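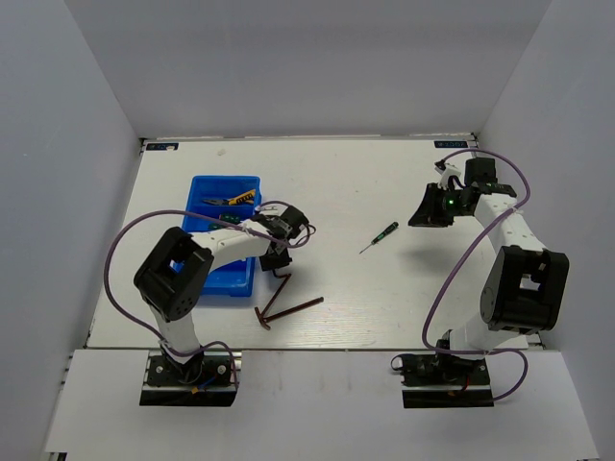

UNIT 2: STORAGE LOCATION AND PICK FREQUENCY

Course handout, M. Martinelli

Slotting is the assignment of stock items to storage locations. The objective in this unit is to reduce total travel per shift under a fixed layout. Receiving and returns are treated in Unit 4.

Definitions. A line is one item on one order, whatever the quantity. Pick frequency is lines per item over the sample period. Quantity shipped is a different measure and should not be used for ranking: an item that leaves in one pallet load of 500 generates a single visit.

Dedicated storage gives each item a permanent location. Space must be provided for the maximum stock of every item, so average utilization is low. Random storage assigns any open location and needs less space, but depends on accurate records. Class-based storage divides items into frequency classes, with random assignment inside each class.

Worked case. The Jutenside parts depot recorded 3,616 lines in July. Items were ranked by frequency and split into classes A, B and C. Hand tools fell mostly in class A – pliers and cutters in open bins, at waist height, nearest the packing station. Slow items went to the upper shelves.

Limits of the method. Ranking ignores correlation between items. Two items ordered together should be stored together even when their frequencies differ. Leone's notes on the Rellon depot cover this case and are required reading for the second problem set.

Seasonal items are re-ranked before the season starts, using the prior year's lines.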